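Suchbegriff eingeben Suchen

Pegelstand

Der Pegel von Caltby wurde zweimal täglich abgelesen. Die Ableserin trug den Wert in Spalte 3 ein, den Luftdruck in Spalte 4, und setzte ihr Kürzel dahinter. Seit Inbetriebnahme der Schleuse Skisetwood lag der Mittelwert bei 1113 Millimetern über Pegelnull. Abweichungen bis 58 Millimeter galten als unerheblich und waren nicht zu melden.

Im September stand das Wasser an einem windstillen Morgen bei 1404. Sie reinigte die Latte, las erneut ab, erhielt denselben Wert. Die Schleuse meldete telefonisch Normalstand. Zwischen beiden Messstellen gab es weder Wehr noch Zufluss.

Sie schrieb die Zahl mit Bleistift ein. Die Dienstanweisung sah Tinte vor.

Am Abend wieder 1404, am nächsten Morgen ebenso. Das Ufer war an der alten Linie bewachsen, der Steg lag trocken. Nur die Latte zeigte den höheren Stand. Sie prüfte die Verschraubung, das Lot und den Festpunkt an der Kirchenmauer. Alle drei Prüfungen blieben ohne Befund.

Im Pegelhaus aß sie etwas Süßes zum Tee und blätterte die früheren Jahrgänge durch. In einem Band war Spalte 3 über mehrere Seiten mit Bleistift geführt, das Kürzel daneben glich ihrem. Sie nahm den Füller und zog die Zahlen nach. 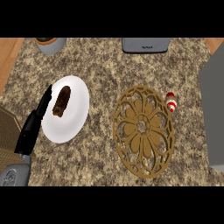

Grunix: Der Festpunkt an der Kirchenmauer hätte nachgemessen werden müssen, und zwar von Skisetwood aus. Dass sie am Ende zur Tinte greift, leuchtet mir trotzdem ein.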